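Reltbridge Supper Club – Frequently Asked Questions

Where are the suppers held?
In the upper hall at Herkico Mill, Breltden. Entry is from the yard side. The street door is kept locked in the evening.

How many places are there?
The hall is licensed for 50 seated guests. There is one sitting, and doors open at 6.30pm.

What does the ticket cover?
Four courses, bread and water. Wine and beer are charged separately at the bar, by card only.

Can dietary needs be met?
Yes, if entered on the booking form at least 11 days before the supper. Vegetarian, vegan and gluten-free menus are standard. The kitchen handles nuts at every supper and cannot offer a nut-free meal.

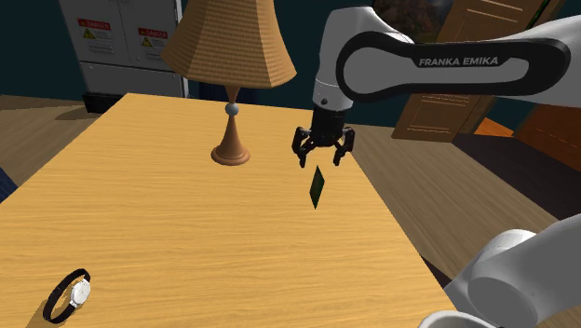 Can I choose where I sit?
Seats are allocated by booking, and each booking is kept together. Parties of more than eight may be split across two neighbouring tables. Overhead lighting is dimmed once the first course is served. Guests who need more light to read the menu can ask for a place beside a table lamp, of the kind with a wide woven-look shade and a turned wooden stand. Lamps should stay where they are placed, as the leads are taped down.

Where does the food come from?
Meat and dairy come from Cho Farm, and vegetables from growers in the Reltbridge valley. The supplier list is printed on the back of each menu.

Can I cancel?
Refunds are given up to seven days before the supper. After that, tickets may be passed to another person – please send us the new name and any dietary needs.

Is there parking?
The mill yard has spaces for blue badge holders. Other guests should use the public car park. Bus 377 stops opposite the yard; the last one leaves at 10.50pm.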